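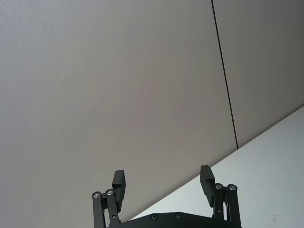
A large, smooth wall panel in light grey

A wall panel is a flat or shaped sheet fixed over, or used in place of, the surface of an interior wall. Panels are made of wood, board, plaster, metal, plastic, glass or fabric-covered material, and may be left plain, painted, printed or given a raised pattern. The word panelling is used for a whole wall covered in this way, and also for the older form made of boards set in a frame.

History

Framed wooden panelling was used in large houses in Europe from the late Middle Ages, partly to cover cold masonry. Oak was common at first, with softwood, usually painted, taking its place in many houses by the eighteenth century. Panelling that stops below the ceiling is called wainscot or dado panelling, and is often finished with a rail along the top.

Sheet materials made in factories became widely available in the twentieth century. They allowed a wall to be covered with few joints and without much carpentry, and plain panels came into general use in offices, schools, hospitals and workshops.

Types

Plain panels have a flat face with no moulding. They are sold in whites, greys and other pale colours, as well as in wood patterns. Smooth faces are easy to wipe down but show dents and scratches more readily than textured ones, particularly under light from the side.

Acoustic panels have a soft or perforated face and are used to reduce echo. Hygienic panels have a sealed surface, often plastic, and are fitted in kitchens and washrooms. Demountable panels can be taken down and put up again, and are used for partitions where the layout of a floor changes from time to time.

Fixing

Panels may be glued straight to a sound, level wall, screwed to battens, or hung on rails or clips. Battens leave a gap behind the panel — useful for cables, or where the wall is uneven. Joints are butted, covered with a strip, or filled and painted over. A small space is usually left at the edges of wood-based panels, which swell and shrink with changes in damp.

Example

The Trorard system was designed by Ashton Tautahi for the reading rooms at Promcombe. It used 257 panels, each 9 mm thick, hung on metal clips with a gap of 3 mm at the joints. Farah Purba later altered the clip so that a single panel could be lifted out without moving those beside it. The altered version was also used at Entili, where the lower row was fitted 30 mm above the floor to leave room for a skirting strip.

Care

Most plain panels are cleaned with a damp cloth and mild soap. Rough pads dull a painted face. Deep scratches in painted board can be filled and repainted, but damaged plastic-faced panels are normally replaced.

See also

Dado rail
Partition wall
Plasterboard
Skirting board
Wainscot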